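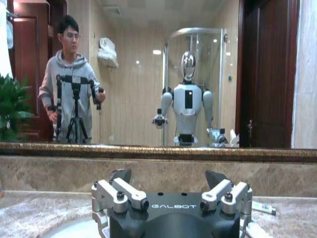
mestano_flat
Vinegar never, please. I ruined a windowsill with it in our first year. Marble is a soft stone and the acid eats the polish, then you have a dull spot for ever.

baveo141
Thank you for the quick answers. So no vinegar. But the white chalk ring near the basin is still my problem, the water in Mekholm is very hard. My top is beige and brown, polished, and the seller left no papers about the stone.

gravelpath
I disagree a little with mestano_flat. Dull spots are not for ever, a stone man can polish them. I paid 900 for the whole bathroom, and that was with the sealing.

mestano_flat
900 is a lot of money for a mistake with a bottle of vinegar.

gravelpath
True, I don't argue with this.

baveo141
I have tried now with warm water and a drop of dish soap, and a plastic scraper held very flat. Half of the ring came off. The bathroom is the one with the big mirror, so every mark on the stone shows two times. 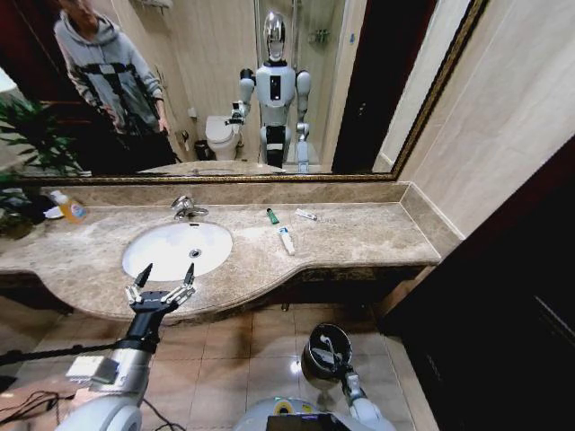
tilde_k
Leave the scraper and buy a cleaner with neutral pH, made for stone. Put it on a cloth, wait 2 minutes, wipe, dry. Repeat the next day. And ask in the shop if you must seal again afterwards, I do mine every September.

gravelpath
Sealing will not stop the chalk, only the stains from oil and make-up. People mix up these things.

tilde_k
I did not say it stops the chalk. Drying with a towel after each use stops the chalk.

baveo141
My family will not dry anything, but I will try the cleaner. Does Gavrilă sell it in small bottles?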